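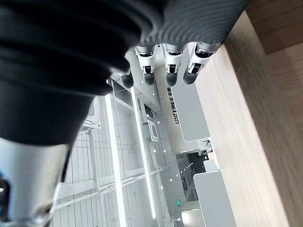

How to Set Up a Low Office Cabinet for Binders

A low two-door cabinet next to a desk is a good place for binders you need every week but don't want on the desk itself. Most people fill one in five minutes and then spend the next year digging through it. Setting it up properly takes an hour or so, and most of that is deciding what goes where.

You will need a damp cloth, a dry cloth, a Phillips screwdriver, blank spine labels and a dark pen.

Step 1. Empty the cabinet

Take everything out and stack it on the desk or the floor. Open both doors all the way before you start. Reaching around a half-open door is how binder corners get dented and how laminate edges chip.

Wipe the shelves from back to front, then the inside faces of the doors. Dry them right away. If a shelf lifts out, wipe the supports under it too and check that all of them are pushed in fully.
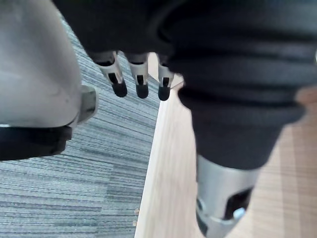
Sort the binders before any of them go back in. Three piles are enough: used weekly, used now and then, and finished. Finished binders should leave the cabinet. Ours go in an archive box in the Kurnura storeroom, labeled with the year they can be thrown out.

Step 2. Check the doors

Concealed hinges loosen over time, especially on a cabinet that gets opened a dozen times a day. Close both doors and look at the gap between them. It should be the same width at the top and the bottom.

If a door sags, hold it up by the free edge and snug the screws on the hinge mounting plates. Hand-tight is plenty. Particleboard strips easily, and a power driver will do it in a second. To move a door sideways, turn the adjusting screw on the hinge arm a quarter turn, close the door, and look again. Do the top hinge first.

Check the latch as well, if there is one. A latch plate that has shifted even slightly will let the door drift open, and it usually takes only one screw to put right.

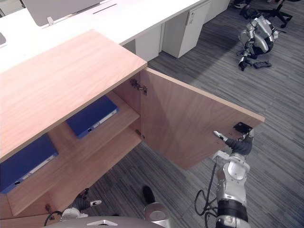

Step 3. Choose flat or upright

Measure the space between the shelves. A standard letter-size ring binder stands close to 12 inches tall, so a shelf with only 9 inches of clearance means the binders lie flat. That's fine for a cabinet with a few binders in it. Flat storage is also easier on the rings, which can pull out of line when a full binder leans for months.

Lay each binder with the spine facing out, so the label and finger hole are at the front where you can get at them. Don't stack more than two – the bottom one is a nuisance to pull out.

Step 4. Label and load

Write the labels before loading. Keep them short: project name, then year. Ours say things like Drorkadia 2021 or Ankrah 2020. Skip the long descriptions and put those on a sheet inside the front cover.

Weekly binders go on whichever shelf you can reach without kneeling. The rest go below.

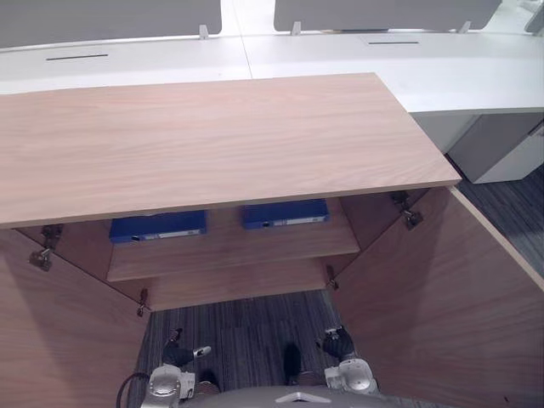 Leave some bare shelf between binders. You need room for your hand, and the next project will want a spot.

Once everything is in, close the doors slowly and watch the hinge side. If a door touches a binder, slide the binder toward the middle an inch or two.

Go through the cabinet again each April, or whenever you close out a project. Tighten any loose hinge screws while you're there.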